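4 June 2022

Okay, back on the yield curve notebook. I left this in a mess in February and it took me half the morning to work out which file was the good one (the answer was neither, I had to merge them by hand).

Quick recap for anyone picking this up: we want to see how fast a change in the central bank's rate shows up in what small lenders charge their customers. The Kopecký series goes in as the policy side, and the loan side is the Drakwood sheet, 456 rows once the duplicates are out. I'd been using weekly averages, 52 to a year, and Vratislav Gajdoš kept telling me that was smearing the announcement days. He was right, grr. Switched to daily and the jump after each meeting is much sharper.

New problem, though! With daily data the lag estimate wobbles all over the place. I ran it with a window of 20 trading days and got something believable, then nudged the window a little and the whole thing slid sideways. I don't trust a number that moves that much when I breathe on it.

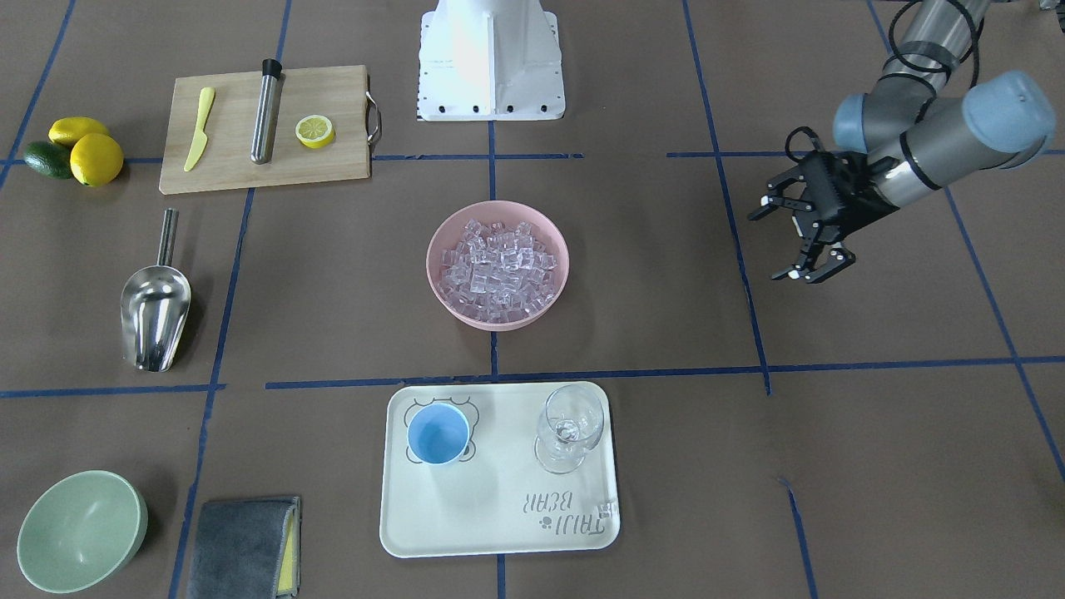
So I tried bootstrapping it, 900 draws, which kept my laptop busy through lunch. The spread is wide but it does have one hump, so there is a lag in there somewhere. Variable-rate loans follow quickly and the fixed ones hardly budge until the next repricing date, same as what the Cirkurside people told us on the phone. I'd mixed the two together in the first version (why??), so please don't use any chart from before today.

Also found that Bustach reports its rates as of month end and stamps them with the first of the next month. Shifted them all back. Check me on this, the footnote is tiny and I read it three times.

To do: rerun with the fixed loans pulled out. Ask Vratislav for his holiday calendar, mine is missing the bank holidays. Try leaving out the two emergency meetings and see if the hump stays put. And rename the merged file to something better than final_final_b, I know, I know.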